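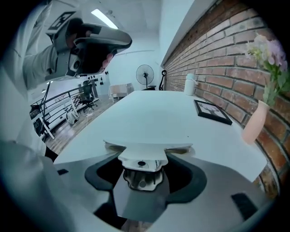
23. Januar 2023, Notizen zum Planspiel "Waffenruhe Rakena". Die Beratende Versammlung in der zweiten Runde wird wahrscheinlich verschoben, von der Gruppe Landislow kam gestern der Antrag. Der Antrag ist nach unseren Regeln zulässig, aber die Regel 6 sagt nichts darüber, wer entscheidet, wenn die Vermittlung selber geteilter Meinung ist. Das müssen wir vor dem Juni klären.

**Stand der Parteien**

- Landislow: will zuerst den Austausch der Gefangenen, danach die Versammlung. Bleibt bei 200 Delegierten.
- Citbridge: verlangt 800 Delegierte, mit Vertretung aller Bezirke. Vlasta Trajkovski meint, dass diese Zahl nur Taktik ist. Ich bin nicht so sicher.
- Nekasa: hat den Entwurf vom Kommuniqué noch nicht beantwortet.

Anahera Fairweather hat das Protokoll der ersten Runde durchgesehen. Zwei Stellen sind falsch übertragen: auf Seite vier steht "Waffenstillstand", gesprochen wurde aber von "Waffenruhe", und das ist für Nekasa ein großer Unterschied. Zweitens fehlt der Vorbehalt von Citbridge zu den Beobachtern. Ich habe beides korrigiert, die alte Fassung liegt noch im Ordner.

Frage an Vlasta: Soll die Verschiebung öffentlich mitgeteilt werden, oder nur den Parteien? In der letzten Simulation haben wir es zu früh veröffentlicht, und danach wollte keine Seite mehr nachgeben.

Offen:

- [ ] Regel 6 ergänzen (Anahera, Entwurf)
- [ ] Kommuniqué an Nekasa nochmals schicken
- [ ] Inventarliste
- [ ] Sitzordnung für kleine Runde, ohne Beobachter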